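Shelf notes: multipacks on a narrow bay
7 Aug 2026 | 2 min read
Print | E-mail this to a friend

The Tsang bay takes 100 kg a shelf. Small cartons go in the right corner first, labels forward.
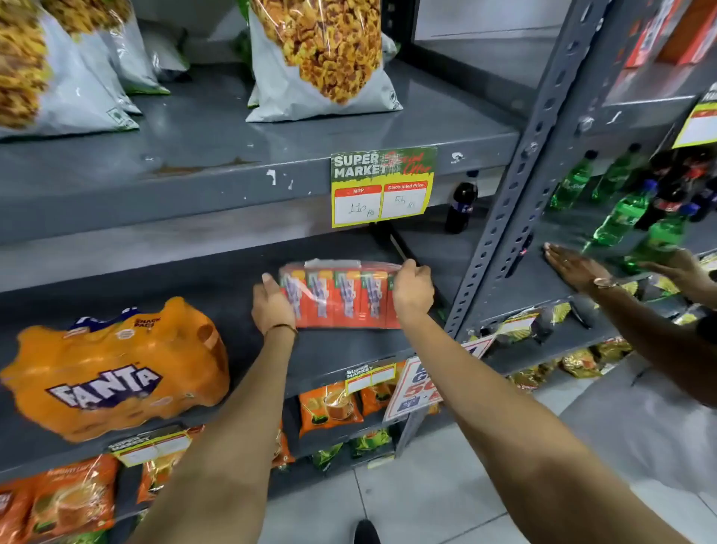

Snacks stay up top, where weight matters least. Pamar's old plan had them at the bottom.
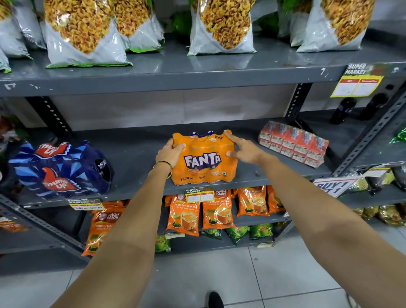
Facing width is the real limit in a short bay. I work outward from the centre pack, one hand on each end. With Fanta in the middle, Thums Up goes to its left and the small red cartons to its right.

Check the count on the wrap against the price strip.
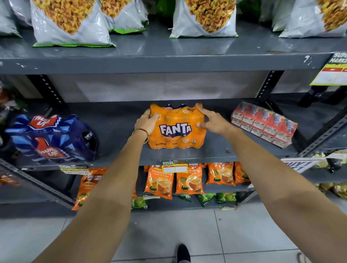 Squaring up

Push down on the wrap, then slide. Lifting by the film stretches it.
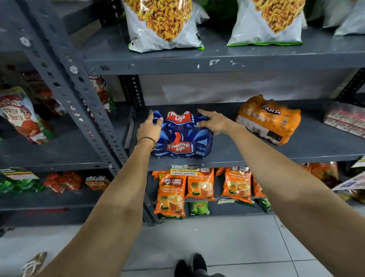 Thums Up multipack, middle shelf, Fanta to the right.

Touch-up paint for the shelf lips can wait until February.

Filed under: Shop Floor, Shelving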